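Sorting the Sock Pile on the Spare Bed

The odd socks had got to the point where they had their own carrier bag, and then a second carrier bag, so on Sunday I tipped the lot out on the spare bed and dealt with them. 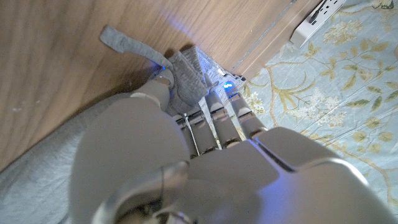
Why the bed

I have tried doing this on the sofa and at the kitchen table. The sofa eats small things down the back and the table is always wanted for something else. The spare bed is the right height if you kneel, and you can spread everything flat and see what you have. It has the flowered sheet on it, the old one we keep for that room. A plain sheet would be better for this job. Grey shows up well enough on the flowers but anything small and patterned gets lost, and I went over one corner three times before I spotted a child's sock that had been there all along.

The other trouble with a bed is the edges. Knitted things get pushed up against the wood and stay there. If you are doing this yourself, run your hand along where the sheet meets the wood before you decide something has no partner.

What I kept to

Last December I did this with no plan and ended up putting most of it back in the bag. This time I wrote some rules on the back of an envelope.

Anything with a hole in the heel goes out. A hole in the toe can be mended if the rest is sound, but only if I like it enough to thread a needle for it.

Anything without a partner goes in a box with the date on the lid. If the partner hasn't turned up by spring, it becomes a duster.

Gloves and socks are sorted separately. This sounds obvious, but when a knitted thing is bunched up you can't tell which it is until you've pulled it out straight, and I had been throwing both into the same bag for years.

No trying things on. I lost half an hour to that last time.

Sorting by colour first

I began with colour, which is how my mother did it. Greys, blacks, navy, everything else. You need daylight to tell black from navy, so do those two before the afternoon goes. I started at 2 and the light in that room was already going by the time I reached them, so I ended up carrying the whole heap to the landing window and back.

Greys were the biggest heap by a long way. There are pale greys, dark greys, and the ones that used to be white. After that I went by the knit. Ribbed ones in one row, plain ones in another, and the thick walking socks at the foot of the bed on their own. Laying them out full length helps more than anything else I tried. Two socks that look the same in a ball can be quite different lengths once they are flat.

I thought I had a good match with two ribbed greys until I turned them over and found one had a darker toe. They have gone in the box together anyway. If they are both still there in spring I'll wear them under boots and no one will see.

The white things

Almost everything that had been white was no longer white. I put those through a hot wash on their own and about half came out fit to keep. The speckled ones are a nuisance because the flecks make them all look alike, and you have to go by the cuff. I gave up on a few of them.

Where they live now

The old drawer was part of the problem. It was deep, and whatever went to the bottom stayed there. I bought a Bukholm drawer divider, the wide one, and cut it down by 150 millimetres with a junior hacksaw so it would fit. The cut end is rough and I've put tape over it. It makes eight sections, which is more than I need, so the last two have the gloves in.

I also got a roll of Favora mesh bags for the wash. The idea is that pairs go in together and come out together. They work so far, though I have only used them twice. The zips are small and stiff and I would have paid a bit more for larger ones.

I fold pairs flat and tuck one cuff over the other. I used to roll them in a ball, but it stretches the ribbing at the top and then they slide down in your shoes.

What is left

The box of odd ones is on top of the wardrobe. It was fuller than I wanted. The duster bag is under the sink and two of those have already been used on the skirting boards, where a thick sock over the hand does a better job than a cloth.

The gloves still want doing properly. Most of them are left hands. I have put the thicker ones by the front door in case the partners are in coat pockets, and I'll go through the coats next, starting with the ones on the back of the spare room door.

I have taken the flowered sheet off for the wash. There was one more sock underneath it, navy.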